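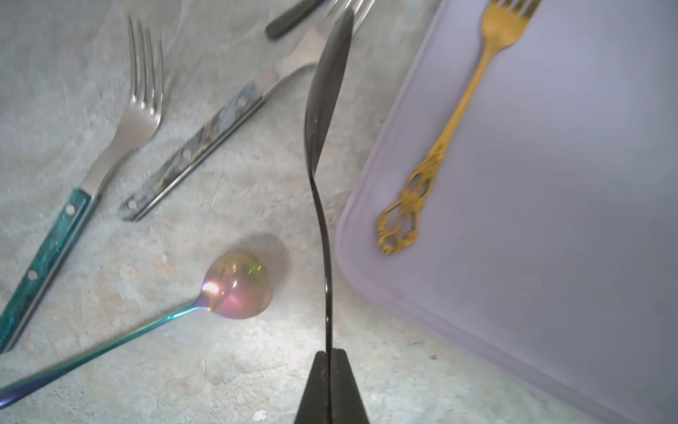 **FOR IMMEDIATE RELEASE**

SOLLALARD — January 13, 2022 — Gremell, the home storage label owned by Gesidum, today opened orders for its first countertop cutlery tray. The company would like to begin by saying that it doubts a tray will change anyone's life.

The storage business has spent years promising otherwise. Shoppers have been told that the right insert will calm the household, speed up dinner and make guests think better of the hosts. Gremell read 118 product pages for drawer and counter organizers before settling on its own wording, and found very few that mentioned the thing most people want to know, namely whether their forks will fit.

The Gremell tray is a shallow plastic tray with rounded corners and a raised rim. It comes in pale lavender. It has no lid and no companion app. Gremell considered calling it a "system" and decided that one tray is a tray.

It was planned for the kind of cutlery people really own, and that is seldom a matching set. A fork with riveted handles comes from one shop, a black spoon from another, and something gold with a scrolled handle arrives as a gift and stays. Most organizers on the market are drawn up for a single pattern bought on a single day. Gremell has its doubts about how many kitchens look like that.
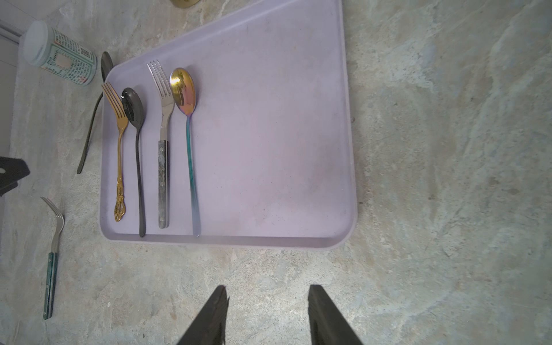 **By the Gremell Press Desk**
*Product communications, Gesidum*

Four mixed pieces laid side by side, heads up and handles toward the near rim, leave room in the tray for more. A gold fork, a dark spoon, a fork with a gray marbled handle and an iridescent spoon make an odd row, and the company sees no reason to hide it. Matching is a matter of taste, and Gremell isn't selling taste.

What the tray won't do should also be on record. It won't keep forks from ending up on the counter beside it. It won't persuade anyone else in the house to put a spoon back. Customers with a working drawer and no complaints are advised to keep using the drawer.

Before launch, Gremell lent trays to 179 households and asked them to report back in writing. The replies were mixed. A good number liked having everyday pieces out where they could reach them. Others found that the tray had filled up with pens, rubber bands and mail, and the company believes them. Gremell won't be turning the replies into a satisfaction score, having seen how such scores get made.

The first run is limited to 3,000 trays. Of these, 400 are set aside for Hennessy, the kitchen goods shop in Sollalard, where people can bring in their own forks and spoons and try them before paying. The remainder will be sold by mail order. Deliveries start in March. Unused trays may be returned, and no explanation is required.

**About Gremell**
Gremell makes plain storage goods for kitchens and pantries. It is part of Gesidum.

**Press contact**
Gremell Press Desk, Gesidum, Sollalard. Sample trays are available to reviewers on request and don't need to be sent back with a favorable review.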